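The Mitten Test

At Akari's open day in Jiltitz, the future of housework begins with a pair of cartoon-faced promises

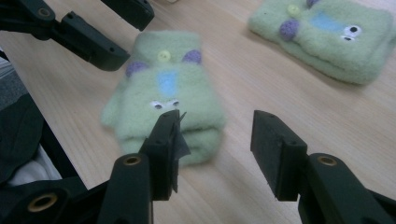 The company says its robots will one day put away a family's winter clothes. On Sunday, people did the gripping, with hand-held tools that record each move for a machine to copy later. I watched for 2 hours and never saw the machine.

Nguyen-Tran, which is paying for the work, wants 875 recordings by June. Will that teach a robot to handle a glove it hasn't met? "That's the hope," said my guide. I've heard that at 3 open days now, and my closet is still a mess.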